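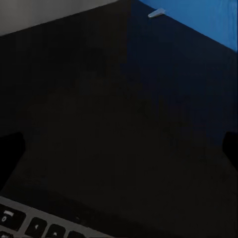 *Source: Skenddale simulation archive, wrist view. Reproduced with permission.*

The **Skenddale gripper comparison** is a set of simulated trials used to compare parallel-jaw grippers, camera placements and arm controllers on household pick-up tasks. It is run entirely in software, in a rendered study with a sloping ceiling. The comparison is named after the Skenddale test group, which wrote the task list and keeps the results.

## Background

Earlier comparisons by the group used a bare table and a fixed set of blocks. Scores on that set were high for nearly all grippers and gave little help in choosing between them. The study was introduced as a harder setting, with dark furniture, narrow gaps and items at both desk and floor height. Two gripper models are compared, the Clustby and the Wunenus, each fitted in turn to the same simulated arm. The arm model and joint limits are held fixed.

## Test room

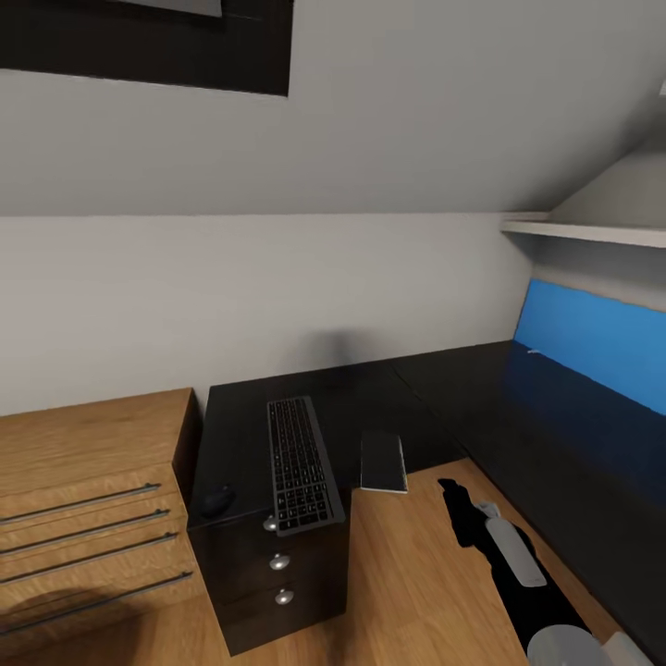

Reach is the main limit on arm placement. A base set too near the furniture cannot fold the elbow enough to bring the fingers down flat, while one set too far back loses the rear of the work surface. The L-shaped desk makes this harder, as one section runs along the right wall beneath a blue panel and the other extends towards the back wall, so that a single base position has to serve both. The black drawer pedestal under the keyboard is treated as a solid obstacle by the planner, and its three round knobs are included in the collision model. The bar handles of the wooden chest to its left are modelled in the same way.

Each gripper is given 200 attempts. An attempt ends when the item is lifted clear and held, when it is dropped, or when the time limit of 65 seconds is reached. Contact with furniture is logged but does not end the attempt unless the force limit is passed.

## Cameras

Two views are recorded. The room camera is fixed for a whole run and is used for checking arm posture. The wrist camera moves with the gripper and is the only view passed to the controller in the standard test. A variant in which the controller receives both views is reported separately.

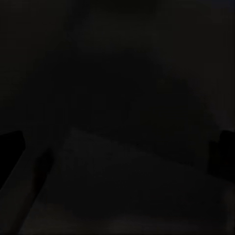 Exposure of the wrist camera is locked at the start of a run and is not corrected afterwards. This was chosen so that differences between controllers would not be hidden by automatic gain. It also means that some wrist images carry very little usable detail: the two fingers may still be told apart at the sides, with a pale band at lower left and a dark flat surface between them, while the background is close to black. Controllers that rely on finding the outline of an item tend to stall on such images. Those that also use joint readings usually continue, though often at reduced speed.

Dark items on dark surfaces are the second known difficulty. A laptop lid gives almost no texture to match, and depth estimates over it drift unless a brighter edge is also in view. The task list therefore contains 13 placements in which the target rests on or beside a dark surface.

## Controllers

The Vandenberghe controller is used as the baseline. It plans a full path before moving and makes one correction during the final approach. The alternative is a closed-loop controller which updates the target pose with every wrist image. Both send the same type of command to the arm, and both are run with each gripper.

## Results

With the baseline controller, the Clustby gripper completed 66 per cent of its attempts and the Wunenus 65 per cent. The difference is too small to rank the two. Failures were spread unevenly between them. The Clustby more often touched the supporting surface before closing, and the Wunenus more often closed with the item off centre. Under the closed-loop controller the off-centre failures fell for both grippers, but time-outs rose.

Floor tasks were scored separately. The wood grain gives the tracker plenty to follow, but shadow falling across the boards can be mistaken for the edge of an item.
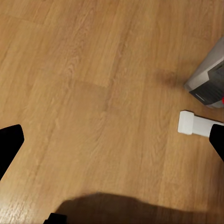 *Wrist view of a floor task, fingers apart, with a white object partly behind the right finger.*

## Limitations

Finger compliance is modelled with a single stiffness value, and wear is not modelled at all. Friction is the same for all surfaces in the room. The results cannot be used to predict grip force on physical hardware, and the test group advises against comparing them with scores from the earlier block set.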